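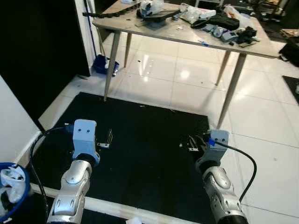

Xóchitl Cortés had been at Siveo for 19 months before she let anyone else touch the planner, and she laughs when I bring it up. "I was a bit precious about it," she says, pouring us both a second cup of tea. "It was 900 lines then, and I knew every one of them like a street I'd grown up on."

The planner is called Tanner, and its job is to work out how two arms can move at once without getting in each other's way. Early versions simply made one arm wait - safe enough, she says, but painfully slow to watch. "You'd see the left one finish, and then there'd be this long, polite pause, like two people at a door."

These days both arms are planned together, as a single body with 12 joints, and the timing is sorted out afterwards. I ask whether that was the hard part, and she shakes her head. The hard part was the handover, where the grippers have to come close on purpose and the collision checker keeps shouting that they mustn't. Her answer was to let the safety margin shrink bit by bit, only between the fingers, and only while a handover is under way.

Every change is now replayed against 3,424 saved motions before it goes anywhere near the arms. "It takes most of a lunch break," she says, "so I've started having proper lunches." She hopes to have the replay tool tidied up by July, and then she wants to go back to the wrist cables, which Tanner still knows nothing about.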